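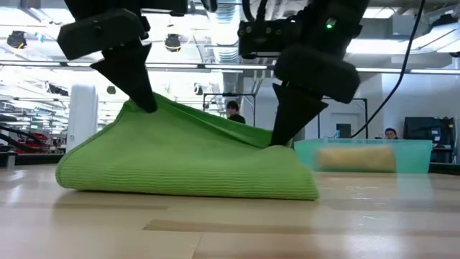 La microfibre verte, pliée en plusieurs épaisseurs

Coucou tout le monde ! Vous êtes plusieurs à m'avoir demandé comment je m'occupe de mes plans de travail en bois, alors je vous note tout ça en vrac, comme d'habitude.

1. L'huile, deux fois par an
Je passe une couche en juin et une autre avant Noël. Pour ma cuisine il me faut 45 ml d'huile, pas plus (la première fois j'en avais mis le triple, ça a collé pendant des jours !). On étale dans le sens du fil, on laisse boire 14 heures, puis on essuie ce qui reste. J'utilise celle de chez Lavaleo, mais une huile de lin alimentaire fait très bien l'affaire.

2. Les taches de thé et de vin
Un demi-citron, du gros sel, on frotte doucement et on rince aussitôt. Sur les vieilles auréoles, je recommence le lendemain. Ma voisine Ffion Yorath ne jure que par la pierre d'argile — j'ai essayé, c'est bien aussi, mais ça blanchit un peu les joints.

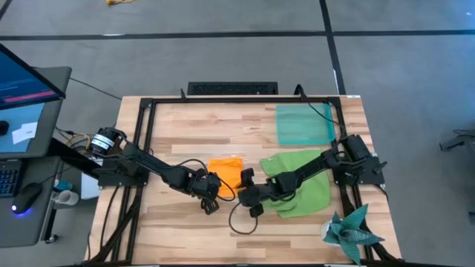
Un plateau en bois à lames claires et miel

3. Les petites rayures
Papier de verre très fin, toujours dans le sens du bois, puis un soupçon d'huile au chiffon. Pour un coup plus profond, posez un linge humide dessus et un fer tiède quelques secondes : les fibres regonflent. Allez-y par petites touches, hein !

4. Les microfibres
Lavage à 40, sans adoucissant, et surtout pas avec les serviettes de bain qui peluchent partout. Les miennes sèchent à l'air libre.

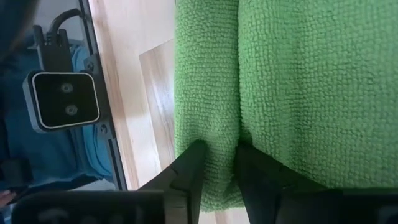
5. Et les chiffons pleins d'huile ?
Jamais en boule à la poubelle, ils peuvent prendre feu tout seuls. Je les trempe dans l'eau et je les étends bien à plat dehors jusqu'à ce qu'ils soient raides.

La prochaine fois je vous parle des planches à découper, j'en ai une de chez Gwynne qui commence à se fendre et je cherche encore la bonne colle.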